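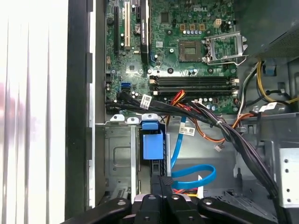
Open tower with a Dell motherboard and its expansion slots.

Industrial Materials and Markets, Handout 5
Rogério Bragança

Last session we left Koltell with a full order book and no resin. Today: how a mid-sized coatings company decides to build a second plant, and why the decision usually gets made before the spreadsheet does.

1. Capacity
Koltell runs 2 reactors and sells everything that comes out of them. Management calls this success. The plant manager calls it having no spare reactor. Both are right, and you should be able to argue either side in the seminar.

A plant at full load quotes longer lead times, and customers like Emis start buying elsewhere "just for now." Look up how often "just for now" ends.
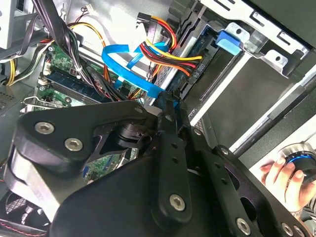
2. Location
The Plerngate site is cheap and has rail access. It is also a long drive from anyone who knows how to run a reactor. Koltell would need 15 trained operators on day one and plans to hire them locally – the report gives this one line, between parking and signage.

Read the Vasiliauskas case for what happens when training is budgeted last. Pay attention to scrap rates in the first year.

3. Payback
The proposal promises payback in five years, assuming prices hold. Rework table B with prices down and freight up. If your answer still comes out at five years, check your signs.
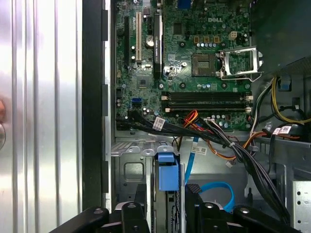
Dell board with an open CPU socket and empty memory slots.

For next time
Write 500 words on whether Koltell should build, lease or wait. "It depends" is allowed once, in the first paragraph. Due March 4, 2022, on paper, stapled.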